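Hivinport Depot, Goods-in and Storage
Monthly check: plastic bins, shelving and walkways
Month: March
Area: Store 2
Checked by: Josefien Hendriks

Mark each line OK, Action or N/A. Write a comment for every Action.

1. Walkways clear to the full painted width
OK. One pallet truck parked by the door, moved during the check.

2. Fire door opens fully and closes by itself
Action. Closes but does not latch unless pushed. Reported to Schouten, job 598.

3. Lighting working over all bays
OK.

4. Shelves level, no bent uprights, pins in place
Action. Bay 10, second shelf from the bottom, has a pin missing on the left. Shelf unloaded and taped off until a new pin is fitted.

5. Load signs in place and readable
OK. Sign on bay 4 is faded but can still be read. Bays 1 to 6 are marked 1,000 kg per bay.

6. Heavy items stored between knee and shoulder height
Action. Two boxes of Nisance fittings on a top shelf. Brought down.

7. Step stool: feet, treads and hinge
OK.

8. Bins stacked with the same type only
OK. The Lasus bins had been mixed with the older grey ones last month. Now kept apart.

9. Bins free of splits, sharp edges and broken rims
Action. One grey bin has a split corner and a sharp edge. Taken out of use and put by the skip. Do not tape split bins and put them back.

10. Old tape and labels removed before a bin goes back on the shelf
Action. Teal bin still has clear packing tape on it, over the ribs on the left side and in a strip down the front. Edges of the side piece are torn. Tape to come off and the plastic underneath to be checked for cracks before the bin is used again. Scuffs are surface marks, no action on those.

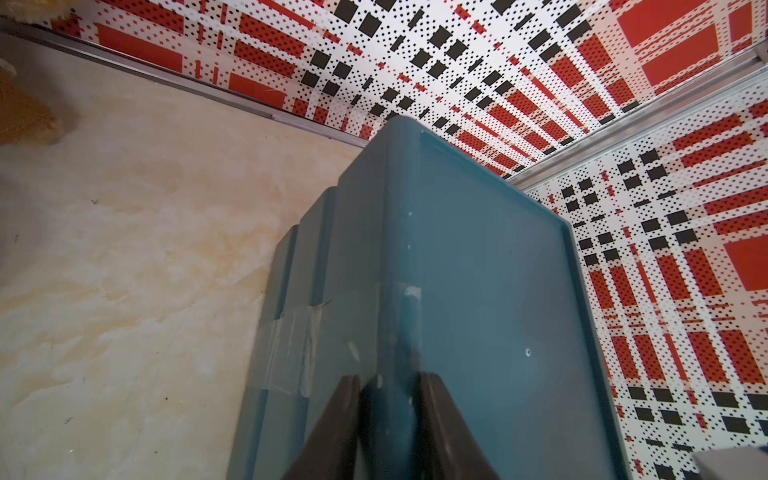

Item 10. Teal bin, tape on ribbed side and front face.

11. Bins clean inside, no loose screws or packing left in
OK. Emptied and wiped where needed.

12. Worktop clean and free of knives left open
OK. Safety knife returned to its hook. Please use the hook.

13. Spill kit complete
Action. Gloves missing. Ordered.

Follow-up
Items 4 and 9: no use until signed off by the shift lead.
Item 10: store team, before the next delivery.
Items 2 and 13: waiting on others, look again at the next check.

Check finished 14:10. Copy to the board by the goods-in desk.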